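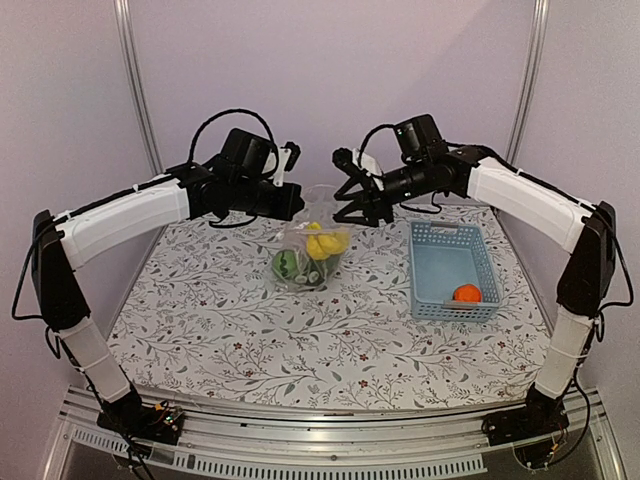

Chapter 6
Planning and Paying for a Two-Arm Work Cell

Most equipment requests begin with a price from a catalog. The price is for the arm, or the pair of arms, and it is nearly always the easiest number to find. By the time the equipment is doing useful work, the buyer has also paid for a table, a frame, grippers, cameras, cable, a computer, spare parts and a good many hours of labor. A budget that leaves these out will be wrong, and the error will always be in the same direction.

Chapter 5 covered how to decide whether a task is worth automating at all. In this chapter we assume that decision has been made. The questions now are what to buy, in what order, and how much money to hold back.

The case we follow is a small one. Zandton is a regional grocery packer that wanted to find out whether a pair of arms could handle mixed produce in thin plastic bags and move it into baskets. The company did not plan to put the cell on its packing floor in the first year. It wanted a bench setup on which the task could be tried with stand-in goods and a single basket. Montserrat Quintero wrote the request and Irfan Sumampouw kept the cost sheet, parts of which are used in the exercises.

6.1 Start with the task

Before asking for quotes, write the task down in one or two sentences. Zandton's first version read "handle bagged produce." Two suppliers, Fako and Kincaid, sent back quotes that could not be compared. Fako had priced one heavy arm with a suction tool. Kincaid had priced two light arms with fingers.

The second version said that one gripper must hold a soft bag by its edge while the other reaches for what is inside, that no item would be heavier than a large orange, and that the work area would be a single tabletop. Both suppliers then quoted two light arms, and the quotes could be laid side by side.

A task statement should give the weight of the heaviest item, the size of the work area, the kinds of surfaces to be gripped, and how often the task will be done. It should also say what the equipment will not be asked to do. Buyers tend to skip this last part, and suppliers fill the gap with options.

6.2 Direct and indirect costs

Direct costs are those that appear on a supplier's invoice. Indirect costs fall on the buyer's own staff and building. In Zandton's sheet the direct costs ran to 33 lines, and the arms took up only two of them. Small items made up most of the rest. One box of cable ties, brackets and fasteners came to $963, a figure that had not been in the first draft of the budget at all.

The indirect costs were larger than expected. Mounting, wiring and first setup took 76 hours of staff time. None of it was billed, so it did not show up in the purchase order, but two people were away from their usual work for most of it. Charge these hours to the project at their full rate. If they are left out, the second cell will look more expensive than the first, and someone will have to explain why.

6.3 Cables, wear and spares

Arms that bend and turn all day pull on their cables. Leave enough slack for the full range of motion, and tie the cable down along the links where it does not need to move. Cables are cheap compared with arms, but a failed cable stops the work just as completely.

Gripper fingers also wear. They touch everything, and in bag handling they close on thin film many times over. Treat them as supplies and give them a line in the yearly operating budget. Zandton bought one spare set and found that the supplier needed 14 days to ship another. A good rule is to keep enough spares on the shelf to cover the supplier's shipping time plus one week.

6.4 Test goods

Test goods are often forgotten. Real produce spoils and changes shape from one trial to the next, which makes trials hard to compare. Toy produce keeps its shape and can be used for months. It does not weigh the same as the real thing, however, and its surface may be easier or harder to grip. A sound plan pays for both: toy goods for the early trials and real goods for the final ones. Bags should be bought in bulk from a single source, as film from different makers folds and tears differently.

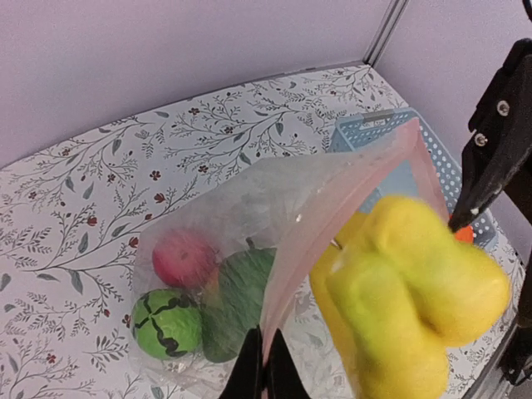
Quintero objected to this order of spending when she read a draft of the chapter. She would have bought the bags and the test goods before asking for a single quote, she wrote, "and then made each supplier show me their fingers on my bag." Her point is a fair one where suppliers are willing to give a trial. Kincaid was; Fako asked for a deposit first.

6.5 Timing the purchase

Zandton's budget year closes in October. Money not committed by then is returned, and this pushed the company toward one large order. A staged order is usually safer. Buy one arm, one gripper and the table first, and commit to the second arm when the first has been running for a month. The table and frame should be sized for two arms from the start, as replacing them later means taking the whole cell apart.

Where the budget year does not allow staging, ask the supplier for a split delivery under one contract. Dondden, which supplied the frame, agreed to this without a charge. Section 6.6 sets out the wording and gives a blank cost sheet for use with Exercises 1 through 5.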